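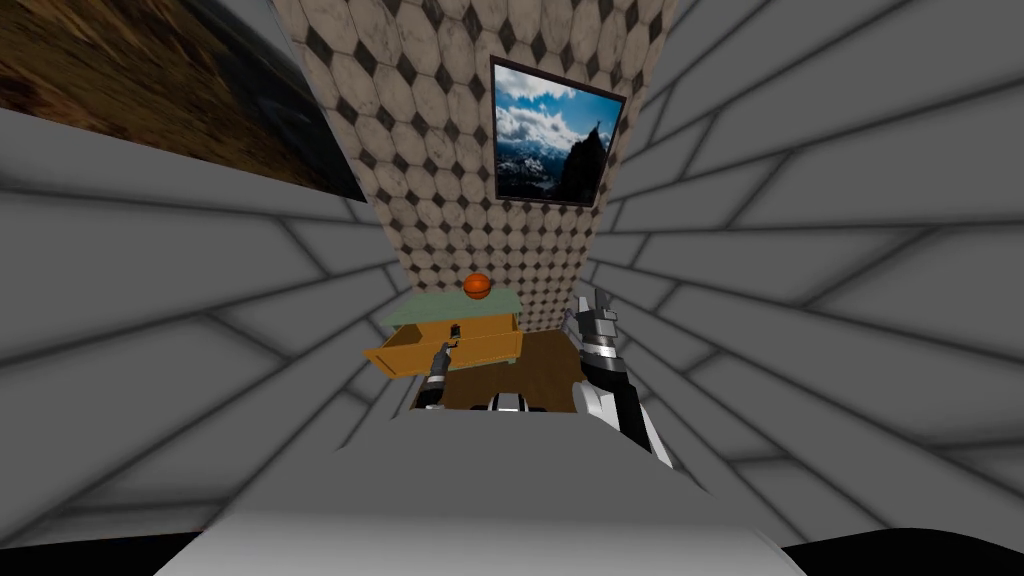
Soledad Jara was already peeling squash when I got to her place, and she didn't stop to shake hands, which I took as a compliment. She pointed me to a stool with her elbow and pushed a bowl of toasted pumpkin seeds in my direction, and we talked for the better part of an afternoon, most of it with her back to me and her voice raised over a simmering pot.

Soledad teaches soup. She teaches other things too, when people beg, but the class that fills up every winter at the Berkivel community hall is the one on soups and stews, and it has filled up for 15 years now. She started it with her neighbor Beatrice Waweru, who still comes to chop onions and to disagree with her about cumin.

"I never planned on teaching," she told me. "I had a pot of lentils on at a church supper and a lady asked me what was in it, and I told her, and she said no, what's really in it. She thought I was hiding something! So I had her over and we made it together, and the next week she brought her sister."

What was really in it, for the record, was lentils, carrots, a ham bone, one bay leaf and a good splash of vinegar at the end. She is very firm about the vinegar. Most home soups that taste flat, she says, already have plenty of salt in them, and people keep on adding more when what they want is something sour. She keeps cider vinegar beside the stove and lemons in a bowl on the windowsill, and she'll use either one.

I asked her what beginners get wrong, and she laughed and finally turned around.

"The onions. They cook them for four minutes and they say, well, they're soft. Soft is nothing, my dear. I want them sweet, I want them to smell like somebody's grandmother's house. You put on the radio, you turn the heat down, and you leave them alone except for a stir now and then."

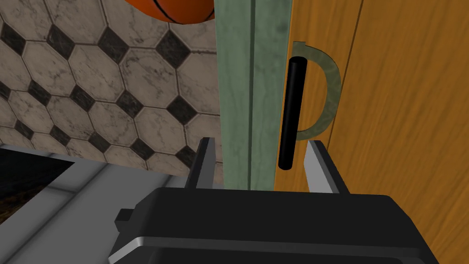
By the door handle.

Her own grandmother cooked for a boarding house, and a fair number of the recipes come down from there, scaled to feed a table instead of a dining room. The squash soup she was making that afternoon is one of those. She roasts the squash first with the skin off, in big chunks, until the corners go dark, and she cooks the onions separately with a little butter and a pinch of dried chili. Then it all goes in the pot with chicken broth and one peeled potato, which she says gives it body without the heaviness of cream. (I had always used cream. I've since tried the potato, and I'm sorry to say she's right.)

Over the years her students have pushed her into a few changes. Facundo Henríquez, who took the class after his wife went back to night shifts, talked her into writing things down, and the result is a stapled booklet with over 4 dozen recipes and a great many arrows in the margins. He also got her to try freezing soup flat in bags, so it stacks up like books. She grumbled about it all through December, and now she does it herself.

I put to her something my own readers write in about more than anything else.
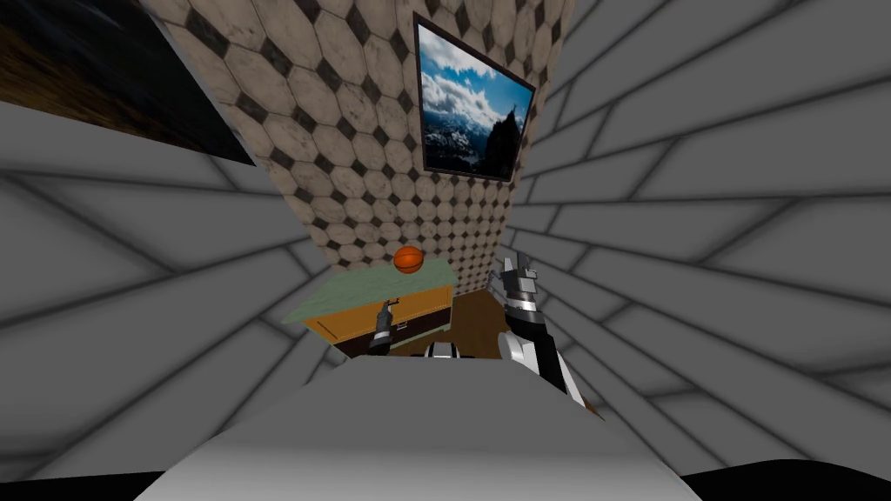
Can you freeze a soup that has potatoes in it?

If the potatoes are blended smooth, freeze it and don't worry. Chunks turn grainy when they thaw, so leave them out and add freshly boiled ones when you heat the soup up again.

"And pasta, never," she added, waving the spoon. "Noodles in the freezer, that's a sad thing. Cook them the night you eat." 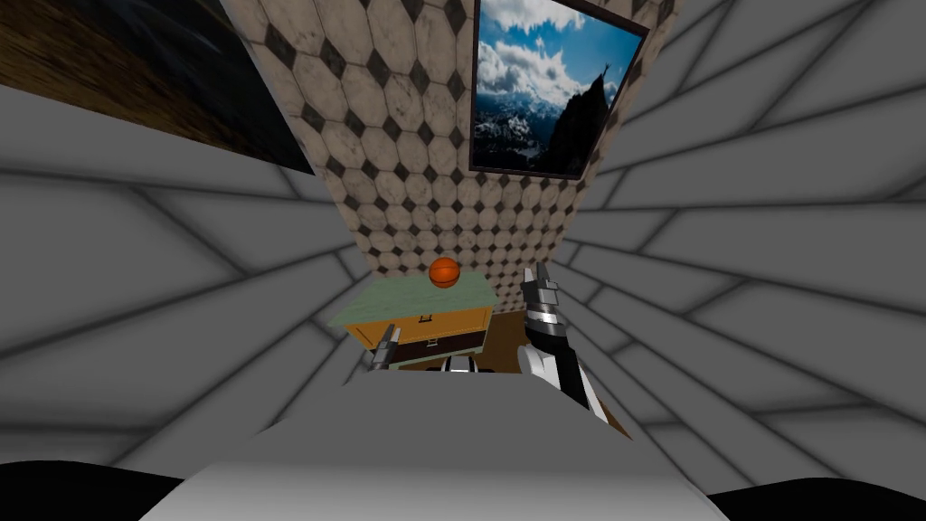 We got to talking about bread, as you do when there's soup, and Soledad had plenty to say there as well. She likes a plain loaf, a day old, toasted and rubbed with garlic while it's still too hot to hold comfortably. Beatrice makes cornbread instead, in a black skillet, and marks it before baking so it breaks into neat squares. I've been cutting mine in long slabs, like the gray panels down either side in the picture here, and they soak up far more broth than a square does, though you need a wide bowl for it.

By then the squash was ready and she ladled it out, two bowls, with a few of the seeds on top and a thread of vinegar. It was sweet and a bit smoky, and I had seconds without being asked.

"Take some home," she said, already hunting for a lid. "But bring back my jar."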